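Lastton Bimanual Handling Project
Progress report, second period, prepared for the Vosen program office

1. Status

Teleoperated recording at the Rana site continued through the period. The first work package (cell build and calibration) is closed. The second, collection of two-arm demonstrations on bulky rigid goods, is open and slightly behind plan. The target for the period was 140 accepted episodes. We reached it in the last week of December, but with fewer object pairings than proposed.

Both arms are driven from a leader pair with matching joint layout. The operator stands behind the cell and works with direct line of sight. Joint positions and gripper commands are logged from both sides, together with the camera streams.

2. Collection on large objects

Small-part tasks were finished early in the period and are covered in the annex. The remaining time went to objects too wide for one gripper, mainly a hard-shell suitcase and a toolbox. In these tasks one arm commonly holds or braces while the other moves, and the operator has to manage contact on both sides at once.

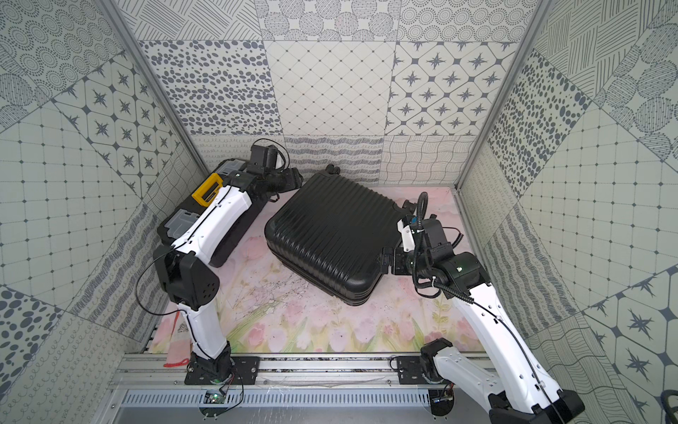
Why were these episodes recorded by remote control when the arms can also be guided by hand?
Hand guiding puts the operator's arms and torso into the camera views and takes one person per arm when both must move together. Remote control keeps the recorded views free of the operator and logs the commanded positions as well as the measured ones. Hand guiding is still used for single-arm waypoints during calibration.

Median episode length rose compared with the small-part tasks. Most of the increase comes from approach and regrasp, where operators slow down near the shell. Force feedback to the leader arms is not fitted, so contact is judged by eye and from the motor current readout. Current limits on the grippers were lowered once during the period after repeated overload stops; the earlier episodes were kept and tagged with the old setting.

3. Operator training

Three operators are now cleared for two-arm work. Each completed 30 practice episodes before any of their data was accepted. Practice data is stored separately and is not counted in the total above. The main fault in practice was moving the two arms in turn where the task calls for simultaneous motion. The task sheet has been reworded to say which phases must overlap. 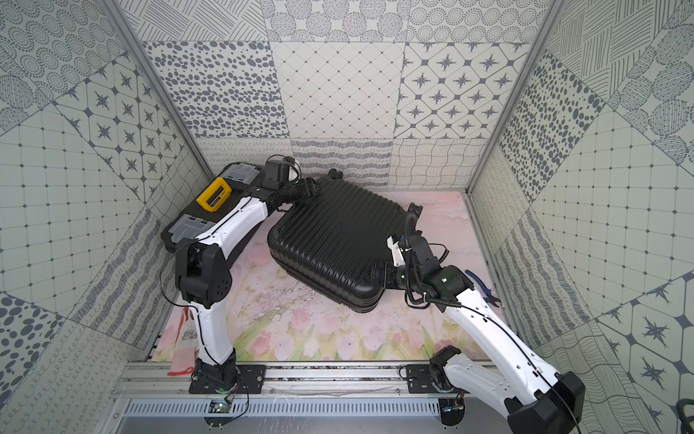 Stulleno, reviewing the draft of this section, asked that the overlap requirement be relaxed for the approach phase, on the grounds that a policy trained on forced simultaneous approaches may copy hesitation that comes from the operator dividing attention. We accept the point for approach only. Overlap stays mandatory from first contact to release.

4. Data quality

Rejections fell into two groups: dropped camera samples and operator aborts. The dropped samples were traced to a shared USB controller on the recording machine, and a second controller has been installed. Aborts were mostly leader arms reaching a joint limit before the follower had completed the reach. Shifting the leader home pose by 7 degrees at the shoulder reduced these, and the new pose is now the default in the session script. 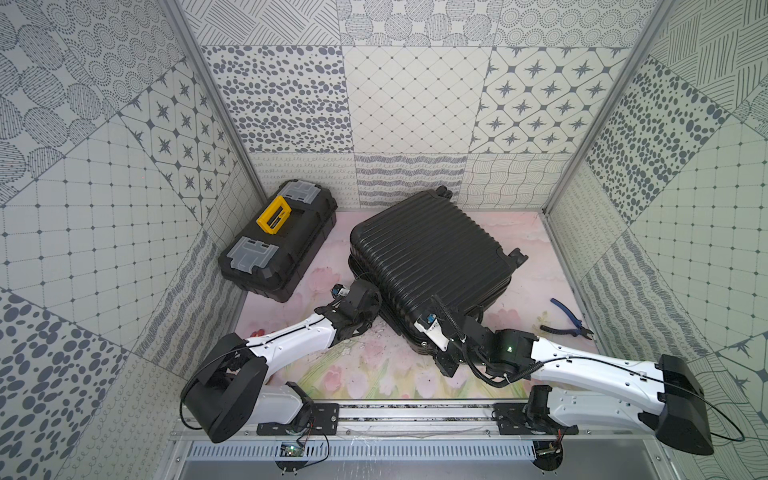

The change of home pose means that episodes before and after it start from different configurations. The start pose is written to the episode header, and the loader can filter on it. We have not re-recorded the older set and do not plan to unless training shows a measurable effect.

5. Next period

Planned work: additional object pairings, a first training run on the accepted set, and a comparison of policies trained with and without the tagged gripper episodes. The request to move unspent travel funds to spare gripper fingers is attached separately and needs a decision before the next order date.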